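Reuse shelf opens at Dalunton Community Centre

The Dalunton Community Centre will open a reuse shelf for household goods in June, following approval of the proposal at the most recent general meeting. The shelf will occupy the alcove beside the Ranard Room and will be available to members whenever the front desk is staffed.

Under the arrangement, residents may leave clean, working items of modest size in the bins provided at the desk. Goods will be sorted twice a week before being placed on the shelf. Items not claimed within 3 weeks will be passed to the Fung Street depot for recycling. The centre is unable to accept mattresses, paint, car parts or large appliances.

Pak-hei Sin, who is coordinating the program, said that donors should keep small pieces together. "A jar without its lid, or a charger without its plug, tends to stay on the shelf until the very end," he said. "We would ask people to tie or bag anything that belongs in a set."

A start-up grant of $200 has been set aside for labels, shelf liners and replacement bins. Up to 50 items may be displayed at any one time, and each household may take 2 items per visit.

The sorting bins are plain, open-topped and grey, with sloping walls. Scuffed bins will remain in service for as long as they are sound.
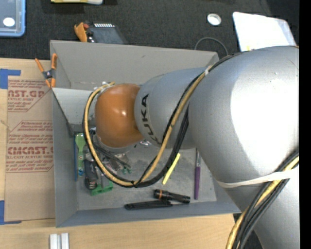
Volume 3, Issue 2

Donors are reminded that goods must be handed in at the desk and should not be left at the Braster Lane entrance after hours. Labels showing the date of receipt will be attached by staff, and items will be shelved according to that date. Enquiries about the program, including offers of help with sorting, may be directed to the front desk between 9 a.m. and 4 p.m.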